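## 4. Coming back after a break

Your blog doesn't mind that you vanished in April. Rallis keeps all 246 drafts where you left them, including the one titled "untitled 9."

1. Open **Site > Status** and switch off **Away notice**.
2. Read the notice before you delete it. You may have promised things.
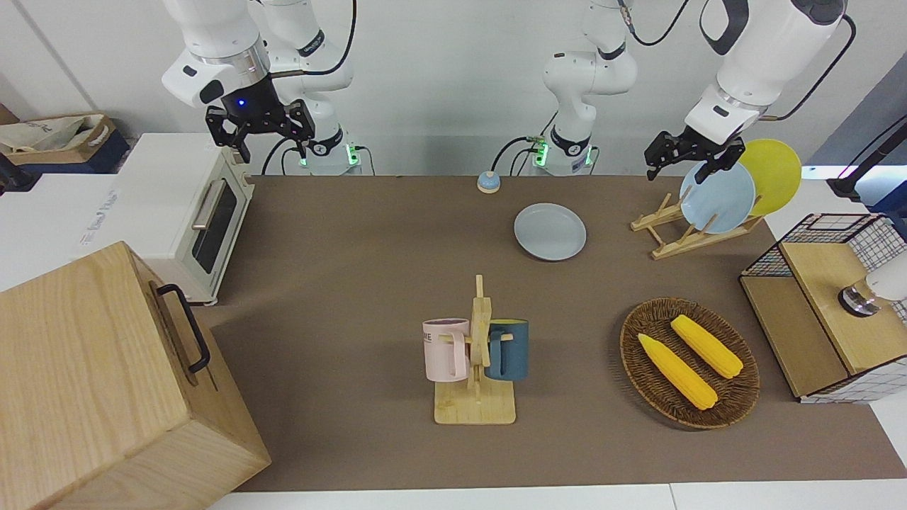

3. Go to **Comments > Held**. Approve the kind ones first.

> **Caution:** **Empty all** has no undo. Kanini Makori lost 376 comments this way, two of them nice.

4. Pick a header for your return post.

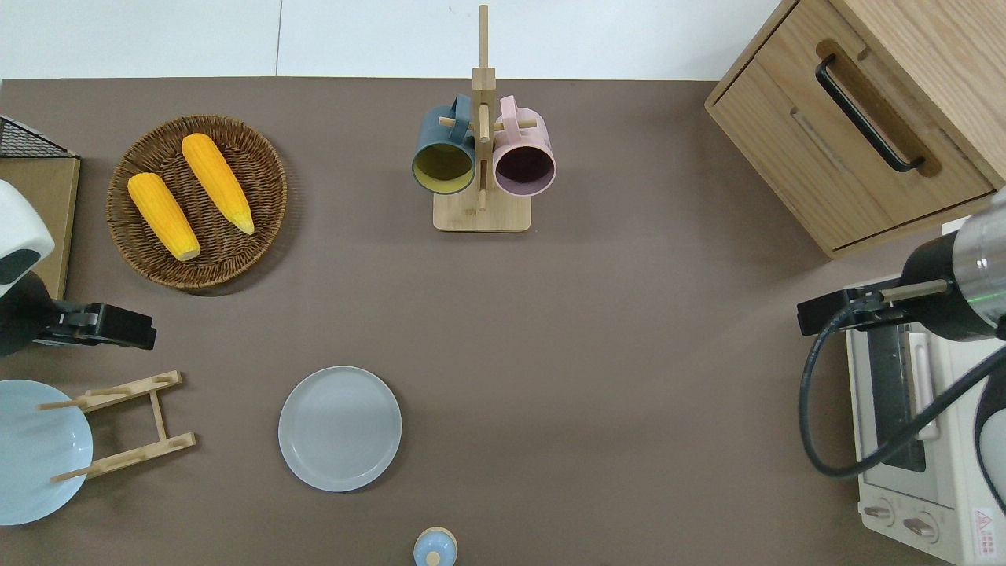 *Corn and mugs, header size.*

5. Write the post. Health news is optional — so are apologies. 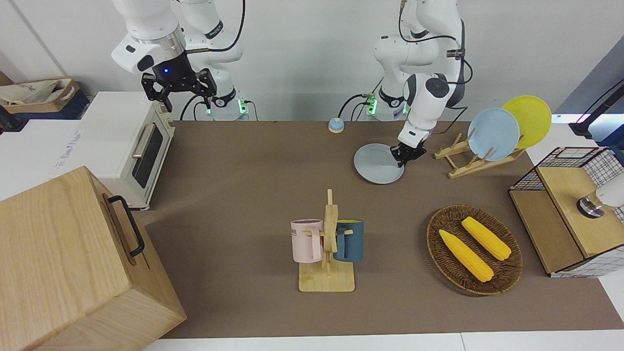

6. Set **Notify readers** to **Once**. The other setting is **Every edit**, and you fix a lot of commas.

**Note:** Mail to more than 195 readers goes out in batches. 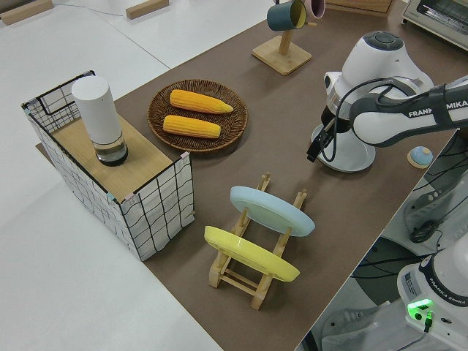
Emmanuel Mrema wrote to ask whether step 6 can wait until he's sure he is really back. It can. Choose **Save quietly**.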